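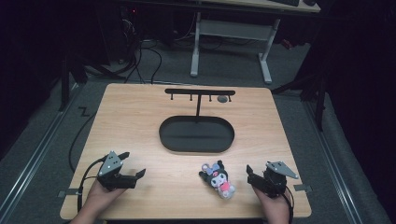 Little hook stand for keychains and rings, is five pegs enough?
Desk & Shelf forum > Small storage

plumtart_88
2023-11-16
Ok so I finally caved and got one of those black T-shaped jewelry stands, the kind with the one post and a bar across the top and little pegs hanging off the underside of the bar. Mine has an oval tray with it, also black, with a raised lip. I wanted it for keychains more than jewelry because my bag charms have been living in a cereal bowl since March and the bowl is winning.

My question is about the plush ones. I have one of those black-hood characters with the white face and the bow on her head, small, with a metal clasp on top. She's chubby. When I hang her on a middle peg she takes over the peg on each side too, so my five pegs are really more like three. Do you all hang plushies or lay them in the tray? And does the bar tip if everything's on one end?

Murar
Tray. Always tray. Plush on a peg looks cute for a day and then you want your keys and you're unhooking a whole family to get to them.

gingersnapdad
Disagree with Murar! The whole point of the thing is the hanging. My daughter has around 200 charms (I wish I was kidding) and the ones in trays get dusty and squashed and she forgets she owns them. The ones on hooks get used. Put the fat ones on the two end pegs so they can bulge outward where there's nothing to bump into, then skinny stuff in the middle.

plumtart_88
Oh the end pegs, duh. I had her smack in the center because she's my favorite. Will try.

Astik
What's the tray for then, if you hang everything? I've got almost the same stand and I put earrings in the tray and knocked the lot onto the floor reaching over the bar. Now the tray is for flat things only. Rings, a coin, spare split rings. Nothing I'd cry over.

Murar
See, flat things roll around in there. A tray with a hard bottom is noisy too. Every time you drop a ring in it, clank. I cut a piece of felt for mine.

Parvaneh Shirazi
Hi, I sell charms at the Fuvville craft market so I set up and pack down stands like this every other weekend. On tipping: it depends on the base much more than the bar. If the post goes into something wide you can load one side and it won't care. If yours feels wobbly, press down on one end of the bar with a finger before you hang anything and see what the other side does. Better to find out then!

For plush I turn the clasp so the opening faces the back. Otherwise the toy hangs sideways and you only see an ear. Also, if the clasp is small it may not go over the peg at all. Don't force it, I've bent plenty. Thread a loop of embroidery floss through the ring and hang it from that.

plumtart_88
Thank you!! The clasp on mine IS tiny. It goes on but I have to wiggle it, and then I worry about the stitching on her head. Floss loop sounds perfect and I have purple to match the bow (well, purple or blue, we argue about it in my house).

gingersnapdad
Floss stretches though. We used it and everything was hanging an inch lower after a while. Fishing line here, two turns and a knot.

Parvaneh Shirazi
Fishing line cuts into soft loops if the toy gets yanked, and kids yank. I'd rather redo the floss now and then. But if it works for you, fine.

Hrubý
Where does the stand live, though? I kept mine on a pale wood table and the black looked great but I could see every speck of lint on it. Moved it to a dark shelf and now I can't find it in the morning, ha. Also please keep it away from wherever you rest your elbows. I lost a little round gray thing off mine, no idea what it even belonged to, and it was under the couch for weeks.

Astik
Hrubý, black on light wood is the best look and I will not hear otherwise. Lint roller, 2 seconds.

Murar
You're going to lint roll a peg?

Astik
I am going to lint roll a peg.

plumtart_88
Update, moved her to the end peg with a floss loop and she fits, nothing in her way. Three thin keychains in the middle and one peg free, which I'm saving for my actual house keys. The tray has my rings in it and yes Murar, it clanks. Anybody know if felt from a kids' craft pack is ok or is it too thin?

Murar
Too thin on its own. Double it up and only glue the edges so you can peel it out when it gets gross.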